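Sillik handheld gripper kit, is it ok for cloth?

Posted by Isbridge_dad
November 7, 2018

Looking at the Sillik kit for our shop, the hand held one with the two fingers and the camera on top. Want to record someone folding and picking up fabric so we can train an arm on it later. The arm is a Mabula, already have it, that part is fine. Question is the fingers. Everything on the Sillik page is blocks and cups. Does it pick up cloth off a flat table or just slide over it? Also is the spare pad set worth it, they want 16 bucks on top. Need to order this week if possible. Thanks

3 replies

Sharon Athumani
Yes it does cloth, with some practice. Had ours since April, use it mostly for fabric and towels. What works for us:

Come in low, fingers open, press down a little so the cloth bunches up between them, then close. If you try to grab it from straight above with the fingers barely open you get nothing. Thick stuff is easier than thin. Thin cotton on a bare table is the worst, put a mat or a big sheet of something under it so it doesnt skate around.

Pads: buy the spares. Ours started slipping after 71 recordings, which is not a lot. Changing them takes 3 minutes, two tiny screws, do it over a tray.

Things I dont like. The trigger is stiff, my hand is done after 20 minutes. And if you swing it around fast the background smears badly in the video, so slow down between grabs. The gripper itself stays pretty clear but thats no help if you cant see the table. Manual says nothing about any of this. Charging cable is too short too, but whatever.

Photo from ours at the bottom, brown fabric, one pinch.

marlo_k
get the Trellholm instead, cheaper

Isbridge_dad
@marlo_k looked at it, thats suction only unless they changed something? Not going to hold a loose shirt I dont think.

@Sharon thanks, very helpful. Ordering with the pads. Did you have to redo the camera calibration when you swapped them, or just keep going?

Sharon Athumani
Just kept going. New pads are the same thickness so the closed position didnt move. If you swap the whole finger then yes, redo it, there is a short routine in the app under Setup. Open and close all the way a few times when it asks. Dont skip the last step, I did and the gripper width came out wrong on a whole afternoon of recordings.

One more thing, do a test batch first, maybe the same piece of fabric over and over, and check it plays back ok on the Mabula before you record a ton. We didnt and had to toss the first lot.

devin44
Can confirm the stiff trigger. Loosens up a bit after a month or so. Sillik support did answer me when I wrote in but it took 16 days, so dont count on that. For shirts I grab near a seam, more to hold on to. Havent tried anything silky.

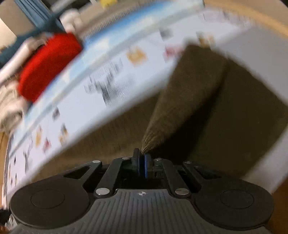

Sillik gripper with a fold of brown fabric in the fingers (posted by Sharon Athumani)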